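We use cookies to remember your settings and to see which pages get read. Accept | Manage choices

Getting sticker glue off a fabric bench (and stopping it happening again)

Asked by Aníbal Torres, Tuesday

Hello all. We have one of those big padded seating corners in the lobby at work, grey benches with a yellow-green ottoman that everybody uses as a table. Lately it's become the sticker corner. People sit down with a sheet, stick a few on their laptop or notebook, and wander off again.

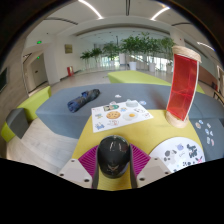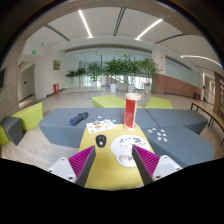
The sticker sheets and the yellow seat, with the mouse and mouse pad showing in the second one.

I peeled one off the bench last week and it left a tacky patch the size of a coin that is now collecting fluff. The label underneath only says Valline 2311, which gets me nowhere when I search. Can I use a spray on it or will I end up with a pale ring? And has anyone found a way of keeping loose stickers together that people will stick to? (sorry)

2 answers

Gurik65 wrote:
Ice! Put a few cubes in a freezer bag, hold it on the patch for about 8 minutes and the glue goes hard enough to pick off with a fingernail or an old bank card. Whatever's left, I dab with warm water and a drop of washing-up liquid on a white cloth, working from the outside in so it doesn't spread. Blot, don't scrub, or you'll fluff up the weave and it'll look worse than the glue did. I'd try it at the back of the seat first, as I did get a ring once on a pale chair using one of those orange oil sprays and it never came out. For the stickers, I use a plastic A5 wallet with a zip, whole sheets at the back and loose ones in front. Nine quid for a pack of them, and they've lasted me since March.

Chiang wrote:
hairdryer on low then peel. works on my sofa. get a tray for the rest

Was this page helpful? Yes (9) No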